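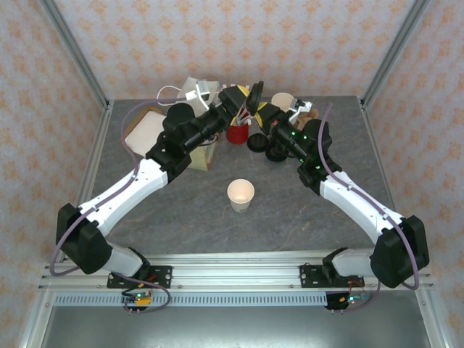

3.2 Effect of ambient light on perceived contrast

Low-cost LED projectors are usually sold on rated output and supported input format, and neither figure says much about how legible a projected slide will be in a lit room. We therefore measured contrast at the screen under controlled ambient light, using two compact projectors, the Unier and the Hosex. Both have a single-panel DLP engine. Each unit was placed on a fixed stand and adjusted to fill a matte white screen with a diagonal of 100 inches. Keystone correction was turned off, since it resamples the image and lowers the effective resolution at the top edge.

Ambient light was supplied by dimmable ceiling panels and set to one of 3 levels: dark, dim, and office. Black and white test patterns were shown in alternation, and luminance was read at the center of the screen and near each corner after a warm-up of 22 minutes. The contrast ratio was computed as the mean white reading divided by the mean black reading, with ambient light included in both terms. Readings at the Vistirstead site were taken by the second author following the procedure of Potgieter and Engelbrecht.

In the dark condition the two units differed clearly, with the Unier producing the deeper black. The difference narrowed at the dim level and could not be separated from measurement error at the office level, where reflected room light made up most of the black reading. The same pattern was seen in the reading task. Participants identified 96 percent of the characters correctly in the dark condition with either unit. Errors at the office level were concentrated in small gray text on a white background.

Input resolution had little effect. A full HD source scaled down to the native panel gave slightly softer vertical strokes than a source prepared at native resolution, in agreement with Lapiņa. Fan noise and color drift are treated in Section 3.3.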